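机器人课期末项目,开个串慢慢记。我们组的题目是“把桌上的东西收拾好”,听着像小学值日,做起来想哭。先放一张今天下午干活的图 1/ 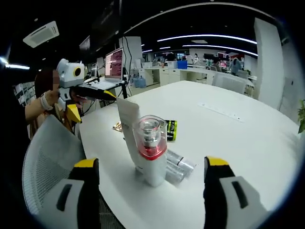 今天的主角:白色便携榨汁杯,杯身上一圈红的那个。

2/ 先交代一下背景。这门课是大三的选修,四个人一组,一学期就做一个项目,期末当着全班演示。题目自己定,老师 Meirion Howells 只有一个要求:“要是你奶奶看得懂的任务。”我奶奶看得懂的任务可太多了,包饺子算不算?(组里投票否决)

3/ 我们组:我,Nanna Mogensen,Kálmán Kovács,Abilio Cordero。Nanna 管训练,Kálmán 管硬件,Abilio 管数据清洗,我管采数据外加写报告外加订外卖。分工是抽签抽的,我手气一向这样。

4/ 项目名叫 Sturis。别问什么意思,是 Abilio 凌晨在群里打错的一个词,大家觉得挺像那么回事就留下了。后来交开题报告,老师还在旁边批了一句“名字不错”,我们四个谁都没敢吭声。

5/ 任务具体是这样:桌上随便放几样日常用品,机械臂要一样一样夹起来,放到指定的位置。榨汁杯要立着放,易拉罐要立着放,小包装可以躺着放。听起来就三句话对吧,我们光为了“立着”两个字就开了两次会。

6/ 采数据的办法是拿手持夹爪自己演示。人握着夹爪去夹东西,夹爪上的相机把过程录下来,回头拿去训练。好处是不用一直占着机械臂(全班就那一台,排队排到怀疑人生),坏处是手酸。真的很酸。我现在打字都是用左手。

7/ 第一周我完全不会。夹爪握在手里跟自己的手感觉差好多,总觉得手指比实际的短一截,伸过去“啪”一下就把东西撞倒了。Kálmán 在旁边看了半天,说我像在用火钳夹豆腐。

8/ 后来摸出一点门道,写在这儿给下一届的同学:
靠近的时候慢,夹住以后停一拍再抬。
手腕别乱转,你觉得帅,模型觉得懵。
开始和结束都回到差不多的姿势。
录之前把袖子撸上去。

9/ 最后一条是血泪教训。我有一整批数据,画面下面全是我卫衣的袖口在晃。Abilio 清洗的时候给我发了一张截图,上面画了个大大的红圈,配字:“请问这位灰色的同学是谁?”那批一共 24 条,全删。

10/ 说回榨汁杯。它是我们所有物体里最难搞的,没有之一。上半截是透明的,下半截是白的,桌子也是白的。我第一次看回放的时候自己都愣了一下,心想杯子呢??

11/ 有人在评论里问为什么非要用透明的东西,换个颜色深的不就行了。行是行!但是 Nanna 不同意。她的原话是“谁家桌上只摆黑的东西”。好吧,她说得对,我就是嘴上抱怨一下。

12/ 还有高度的问题。榨汁杯又高又直,夹得太靠上,一抬就晃;夹得太靠下,手指容易蹭到桌面。我们最后商量出来夹在下面那截白色杯身的中段,谁录都按这个来。统一了以后数据看着顺眼多了。

13/ 统一这件事其实吵过一架。Kálmán 觉得应该每个人随便夹,多样性嘛,模型见得多才聪明。Nanna 觉得我们数据这么少,再各夹各的就是一锅粥。两个人在白板前面站了好久,白板写满了就写到旁边的便利贴上。

14/ 结果是各退一步:物体的位置随便摆,周围的杂物随便换,夹的部位统一。我觉得挺合理的,也可能是因为我那会儿太饿了,谁说什么我都点头。

15/ 顺便说下杂物。我们有个“杂物箱”,组员各自从家里、宿舍、书包底下翻出来的东西都往里扔。规矩是每录几条就换一批,不能老是那几样。Abilio 贡献最多,他的书包像个小卖部,什么都掏得出来。

16/ 小东西也别小看。薄薄的包装纸那种,夹爪伸过去一点点气流它就跑了。圆柱形的包装躺着会滚,你追它,它再滚,录像里看着像在逗猫。Nanna 说这种失败的片段也先别删,单独放一个文件夹,我给文件夹起名叫“猫”。

17/ 目前进度:能用的演示 94 条。老师建议的下限是 70,所以过线了!过线那天我们点了 Bunell 的炸鸡庆祝(学校后门那家,蒜香的好吃,甜辣的一般)。吃完 Kálmán 洗了三遍手才肯碰夹爪,我觉得很专业。

18/ 第一次训练的结果嘛……给大家描述一下。机械臂缓缓伸出去,非常优雅,非常自信,停在离杯子一拳远的地方,合上了手指,抬起来,把一团空气端端正正地放到了目标位置。我们四个鼓掌了。

19/ Nanna 查了一晚上,是相机和夹爪开合的时间没对齐,差了一小截。在录像里看不大出来,模型可记得清清楚楚。她改完第二天早上在群里只发了一个句号。我现在看到她发句号都会紧张。

20/ 第二次训练好很多,易拉罐基本能夹起来了。榨汁杯能碰到,但是会推着走,像服务员把杯子往你面前推那样。蛮有礼貌的,就是不合题意。

21/ 助教 Jytte Dalsgaard 过来看了一眼,问了我们一个问题:“你们演示里有没有一开始就没对准、后来再调过来的?”我们面面相觑。没有,全是一次到位的,我们还为此得意来着。

22/ 她说模型一旦歪了一点,就到了它从来没见过的地方,不知道怎么回来。所以要故意录一些“歪了再救回来”的。我练了这么久怎么一次夹准,现在要练怎么夹歪,人生啊。

23/ 故意夹歪比夹准难多了!!歪太少等于没歪,歪太多就直接撞倒。而且你心里知道自己在演,动作就会很假。Abilio 看了我录的第一条,评价是“像偶像剧里的平地摔”。

24/ 后来找到的办法是让旁边的人喊。我夹爪往前伸,Kálmán 随机喊“左”或者“右”,我就往那边偏一下再救回来。这样就自然多了。缺点是整个实验室的人都在听我们喊左右左右,隔壁组以为我们在练广播体操。

25/ 隔壁组做的是叠毛巾,项目叫 Tô。他们的毛巾已经能对折了,我羡慕得不行。不过他们说他们最怕的是毛巾洗过以后变硬,模型就不认了。各家有各家的苦。

26/ 再隔壁那组 Cevness 做的是插花,对,插花。我每次路过都觉得他们是全班最有勇气的人。

27/ 有同学私信问要不要很会写代码才能选这门课。我的回答:会一点就行,但要坐得住。大部分时间是在重复同一个动作、看回放、改文件名、再看回放。我们组最激烈的争吵(除了上面那次)是关于文件名里日期放前面还是放后面。

28/ 放前面。答案是放前面。Abilio 如果你在看,我还是这个意见。

29/ 也有人问手持夹爪重不重。刚拿起来觉得还好,录到后面胳膊就开始抖,抖了录像也跟着抖。我们现在两个人轮换,录一会儿就换手,歇着的那个负责摆东西。摆东西也不轻松,你得忍住不要每次都摆成一排,人的手真的很爱整齐。

30/ 我妈看了前几条,问我:“所以你上大学是去学收桌子?”妈,是教机器收桌子。她说那你先把你房间的桌子收了。无法反驳,下一条。

31/ 接下来的安排:再补一批“歪了救回来”的,重点补榨汁杯。Nanna 重新训一版。Kálmán 想把夹爪手指内侧的垫子换一种更涩的材料试试,他已经买了样品,摊在宿舍床上一块一块摸,室友很担心他。

32/ 我这边还欠报告的方法部分,写了两段,删了一段。主要是不知道怎么用学术的语气描述有人在旁边喊左右。目前写的是“由第二名操作者给出随机方向提示”,读起来还挺唬人。

33/ 演示在四月底。规则是老师当场摆桌子,我们不能碰,机器人有三次机会。Jytte 说老师往年很喜欢把两样东西紧紧挨着放,我听完回去马上加录了一批挨着放的。谢谢 Jytte,你是好人。

34/ 更新一下,刚才 Nanna 那边新的一版跑完了,我们排到了机械臂,试了一轮。榨汁杯夹起来了!!!立着放下去的!!!我叫得太大声,被叠毛巾的组瞪了。

35/ 然后第二次又推着走了。好的。明天接着录,谁有多余的膏药请私信我,手腕用的那种。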